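Careers > Field and Survey > Pavement Condition Rater (contract)

Pavement Condition Rater, concrete roads
Grasuler Asset Surveys
Reference 837
Posted 6/21/26

Grasuler is recruiting three raters to grade concrete carriageways, curbs and sidewalks from street-level imagery. The work is desk-based, with a short field component. Raters classify cracking, patching, surface staining and curb damage on residential streets and enter the result against the segment record.
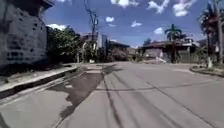
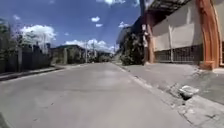 Pale concrete carriageway with a raised curb and sidewalk, both views.

Elínborg Ladefoged, asked what separates a usable rating from a poor one, replied that most new raters over-call stains and under-call curbs. A dark patch draws the eye and gets a severity of its own, she said, while a crumbling curb edge on the same segment is left blank. She would sooner receive a sheet with the surface fields marked "uncertain" than one completed by guesswork.

Scope of work

The contract covers 281 road segments in the Riis network, divided among the raters. Each segment is graded twice by different people. Where the two grades differ by more than one step, the segment goes to a reviewer and both raters receive the outcome in writing.

For each segment the rater records:

Crack type and orientation (longitudinal, transverse, diagonal, map)
Whether a crack is sealed, open or indeterminate from the imagery
Extent of patching or discolouration, as a band of segment area
Curb condition on each side, including displaced or broken concrete
Sidewalk condition, including trip edges and loose fragments
Visibility limits such as shadow, blur or lens curvature

Tire marks are not a defect and are not entered. Dark areas that could be either a repair or a stain are coded D3 and left for field verification. Building frontages, vegetation and sky fall outside the rated area. Loose concrete on a sidewalk is entered as an obstruction, with a separate entry for the source of the material if one can be identified — the two fields are not interchangeable.

Ratings are entered in Tretmont, our segment database. Prior experience with Tretmont is not required. Training on the software and the grading manual takes place in the first week and is paid at the full rate.

Field component

Raters attend site for a total of 24 hours over the contract, in pairs, to verify coded segments on foot. Duties include measuring crack width with a gauge, sounding suspect curb sections with a hammer, and checking sidewalk edges with a straightedge. Traffic control is supplied where a measurement has to be taken in the travelled lane. High-visibility clothing and gauges are provided; raters supply their own CSA-approved safety footwear.

Requirements

Diploma or certificate in civil engineering technology, or equivalent work in road maintenance or concrete inspection
Working knowledge of rigid pavement distress and joint behaviour
Normal or corrected colour vision
Ability to walk on uneven ground and to kneel at curb level
Written English sufficient for short defect notes
Valid driver's licence

Experience with asphalt only will be considered if the applicant can show familiarity with curb and gutter work. Applicants who have previously graded for the Zolamness inventory should say so, as that manual uses a reversed severity scale and a conversion session will be scheduled.

Assessment

Shortlisted applicants complete a timed grading exercise on a small set of segments. The exercise is done remotely with the manual open. Marks are given for consistency and for correct use of the indeterminate code. Speed is recorded but carries no weight at this stage.

Terms

The contract is part-time and runs until the end of January, with no automatic renewal. Desk hours are flexible within each pay period. Field days are fixed by the site schedule and may be moved for rain, as standing water obscures fine cracking. Travel between the office and site is reimbursed — commuting to the office is not.

How to apply

Send a résumé and one page describing a concrete inspection or maintenance job you have worked on, including the method used to grade or measure defects. Quote reference 837 in the subject line. Do not attach client reports or drawings. Questions on the grading manual go to Elínborg Ladefoged through the Grasuler office; questions on pay and scheduling go to the contracts desk. Applications are read in the order received and the posting closes when the positions are filled.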